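Felt mat on a white desk: edge curling and fibres shedding after washing

Posted by Abdel Rahman in Home and Furnishings

I have a large felt pad that covers most of a white desk. It was sold under the name Flernon and the label gives 61 per cent wool, the rest polyester. In January I washed it by hand in a bath of lukewarm water with ordinary liquid detergent and dried it flat over a clothes airer. Since then two things have gone wrong.

First, one long edge lifts by more than 5 mm and will not lie down, even after a week under books. Second, the top surface sheds short fibres, which end up in the keyboard and on sleeves. The underside is fine.

I would like to flatten the edge without making the shedding worse. Is steam safe on a wool and polyester mix? Would a spray fixative stop the fibres, and does that leave a residue on a painted desk?

Szabolcs Veres

Steam is safe at that mix if the iron does not touch the felt directly. The polyester part is what limits you. Set the iron to the wool mark, not higher, and keep a damp cotton cloth between the plate and the pad throughout.

The lifted edge is caused by uneven drying. The bars of an airer hold parts of the pad up while the rest sags, and the edge sets in that shape. Books alone will not undo it when the felt is dry, as the fibres need moisture and heat before they will move.

Procedure:

Lay the pad upside down on a folded bath towel. Do not work on the painted desk – steam trapped under felt can mark the finish.

Brush the top surface beforehand with a soft clothes brush, in one direction, and remove what comes off with a lint roller. Fibres that are already detached will otherwise be pressed back in.

Press the lifted edge through the damp cloth for a few seconds at a time. Lift the iron and put it down again. Sliding it stretches the edge and you get a wave in place of a curl.

Put a flat board over the whole pad while it is still warm, weight it evenly and leave it overnight. Single books leave dents.

Check the result on a flat table from a low angle. Felt of this sort often has a slight roll along the front where it runs past the support, and that can be left alone. 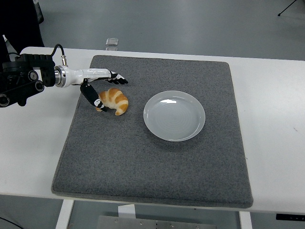 Shedding

I would not use a fixative. The hairspray type goes tacky and collects crumbs, and the solvent type can soften paint. Shave the surface lightly with a battery fabric shaver, using the guard at its highest setting. Expect to repeat this once or twice. A felt that has been washed with ordinary detergent loses more fibre for a while and then settles. Next time use a wool detergent, and do not wring.

Jillow

I had the same with a smaller one and just turned it over. Underside is smoother anyway. The curl then points down and the weight of your arms does the rest.

Vetex

Agree about the iron, disagree about the shaver. Mine cut a bald patch within a minute. Coarse sandpaper is sometimes suggested as well and is worse. I used 3000 grit wet-and-dry paper, dry, wrapped round a cork block, with hardly any pressure. Slow, but it takes off only the loose ends. Vacuum afterwards with the brush head. Try a corner first.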